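Week 4 notes – shrubs, acids and the sour side of the bar

Hi all, these are the notes I promised at the end of last session. They're tidier than what I scribbled on the board, but not by much. Bring them with you in November when we do the practical, and please write on them!

## What a shrub is

A shrub is a drinking vinegar: fruit, sugar and vinegar, left to get to know each other and then strained. People made them to hang on to summer fruit before anyone had a fridge, and bartenders love them now for the same reason I do, which is that you get sour and sweet and fruity out of one bottle. You can top one with soda and be perfectly happy, or use it where you'd normally reach for lemon juice and syrup.

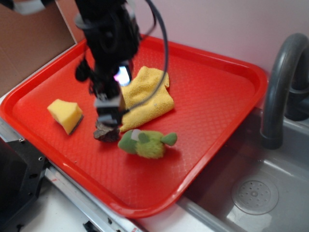

The basic ratio is equal parts by weight of fruit, sugar and vinegar. I start everybody there, and then you can wander off. Very sweet fruit (ripe peaches, say) can take a bit less sugar, and rhubarb wants a bit more. Fletcher Goodwin asked me whether volume would do instead of weight, and my answer is still no – a cup of strawberries can be nearly anything depending on how you cut them. Use the scale.

## Cold or hot?

The cold way: chop the fruit, stir in the sugar, cover it and put it in the fridge overnight. By morning you've got a pool of bright syrup. Strain, add the vinegar, shake until any leftover sugar is gone, bottle it.

The hot way: simmer sugar and vinegar together, add the fruit, take it off the heat and let it cool before straining. It's much quicker and it suits tougher things like cranberries or ginger, but you lose some of that fresh smell (and your kitchen will smell of vinegar until bedtime, so open a window).
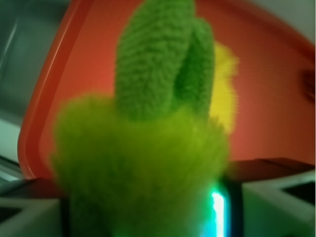

*Word count: 389*

## Picking a vinegar

Apple cider vinegar is my everyday choice. It's round and a little fruity and forgives most mistakes. White wine vinegar is cleaner and sharper, lovely with raspberries. Red wine vinegar goes with cherries and plums. Balsamic I'd only use as a splash on top of something else, and plain distilled white I'd leave for the windows.

One warning, and I do mean it: keep your shrubs in glass with a plastic or cork top. Vinegar is rough on bare metal lids.

## Putting it in a drink

Three steps to try at home before the practical:

1. Taste the shrub alone, then with cold soda. Start with one part shrub to four parts soda and write down what you'd change.
2. Make a simple sour with it: two ounces of gin, three quarters of an ounce of shrub, a quarter ounce of lemon. Shake hard with plenty of ice and strain. If it's thin, add a teaspoon of syrup.
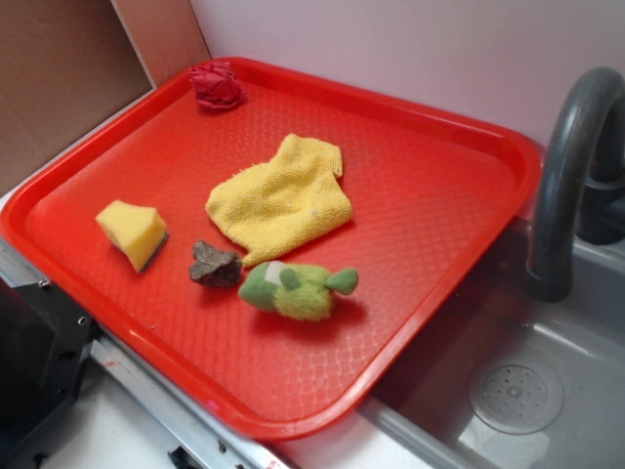

3. Make the same drink again with bourbon and no lemon. Stirred or shaken, your call, but tell me which one you liked and why – I'm always curious about this one!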